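Notebook, July
Complaints register, batch 3: recoding of police contact records

Started 14:20. Working from the Peltisau extract, 318 records after duplicates were removed. Purpose is to see whether the outcome field can be trusted before we publish any rate of upheld complaints against officers.

Field layout differs from batch 2. "Closed" now covers three separate things: withdrawn by the complainant, resolved locally, and no case to answer. The old codes kept these apart. Have added a column, outcome_b, and am filling it by hand from the free text. 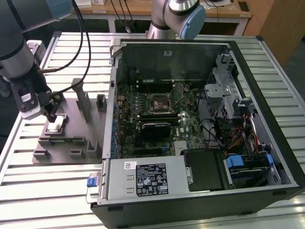 Rule used so far: if the text mentions a letter from the family or their solicitor after the closing date, the record is flagged F and left out of the withdrawn group until a second reader has seen it. Deaths in custody are coded separately whatever the outcome field says.

Second-reader check on 20 records. Agreement on 17. The other 3 all turn on the word "satisfied" — the force uses it for the officer's view of the matter as well as the complainant's. Codebook needs a line on this.

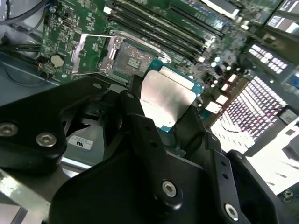 Bavik extract next. Dates are in two formats and the import swaps day and month without warning. Fixed by forcing text on load, then parsing. Re-ran the interval from incident to first contact with the family. Median now 30 days; the earlier figure was wrong and should come out of the draft tables.

Still missing from Bavik: use-of-force forms for the second quarter. Request sent again, same wording, same address.

Query put round before changing the codebook: should locally resolved cases count in the denominator?

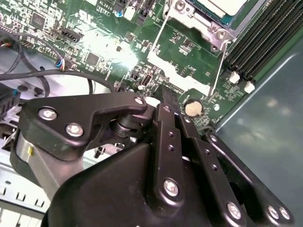 Dako: keep them in, but show the rate both ways. Families who took local resolution were often told it was the only route, so dropping them makes the force look better than its own paperwork does.

Agreed for now. Both rates go in table 2, with the wording of the resolution form in a footnote. Brito extract not opened yet. Check its date format first.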